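The Morneck Reissues: A Response to the February Announcement

Tuesday, April 3, 2018

Readers of this site will be aware that Warngate Records announced its plans for the Morneck catalog in February. I have delayed comment until the full track listings were available. They were published last week, and I am now in a position to set out my views on the program, which I regard as poorly planned and, in one respect, damaging to the band's legacy.

The announcement covers three releases. The first is a remastered edition of the debut album, Tavwood. The second is a double CD of material described as "rare and essential." The third is a vinyl box limited to 2,000 copies, containing both of the above along with a hardcover book and a set of prints.

I will take the double CD first. It contains 28 tracks. Most of these have been available for years, either as B-sides or on the Japanese edition of the second album, and anyone inclined to purchase a set of this kind will already own them. Two tracks are new to the public. One is a demo of "Harbor Lights Again" that ends before the second chorus. The other is an instrumental take of "Xu," the long piece that closed the band's concerts in their final year.

The instrumental is of real interest. Malachy Hennessy's guitar part on the album version was buried under strings that the label requested at a late stage, and long-time followers have asked for a version without them ever since. It is regrettable that the take selected has no vocal. A complete version with the vocal and without the strings is known to exist, as Hennessy played part of it during a radio interview and spoke of it with some pride. Warngate has given no reason for passing it over.

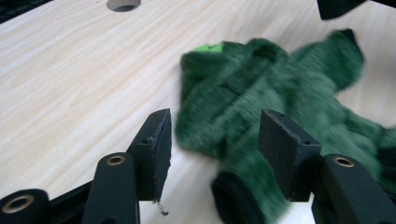 The remastering of Tavwood raises a separate concern. The original was a quiet record. Raimo Salminen, who produced it, left a good deal of space around the drums, and the opening of side two is so soft that many listeners of the time returned their copies as faulty. The two preview tracks now streaming have been made considerably louder. On "The Ferryman's Daughter," the difference between verse and chorus has almost vanished – and that difference was the whole design of the song.

Salminen's name does appear in the credits of the new edition, under "original production." There is no indication that he was consulted. He has always answered letters from listeners courteously, and I received a detailed reply from him some years ago on the subject of the organ heard on the third track (it was rented for a single afternoon and was out of tune in its upper octave). A man who remembers such matters would have been an asset to the project, and a short essay by him would have been worth more than the prints.

As for the box, I recognize that limited editions are now a normal part of the business and that a small label must recover its costs. My objection is to the placement of the "Xu" instrumental on a bonus seven-inch that is found only in the box, in a longer edit than the one on the CD. The CD edit fades early. A listener who wishes to hear the ending must therefore buy the debut album again, as well as a second copy of the compilation. This practice was tiresome when larger labels adopted it, and it is no more welcome here.

There are points to be made in the program's favor. The sleeve of Tavwood has been restored to its first design, with the lettering in the correct position. The lyrics are printed in full for the first time, and they settle the long dispute over the last line of "Winter Rate," which is "carry" and not "marry." The session dates have also been corrected.

I have written to Warngate to ask whether the full edit of "Xu" will be offered as a download, and whether the vocal version is under consideration for a later release. Any reply will be posted on this page. In the meantime, readers who own a clean copy of the original Tavwood pressing are advised to keep it.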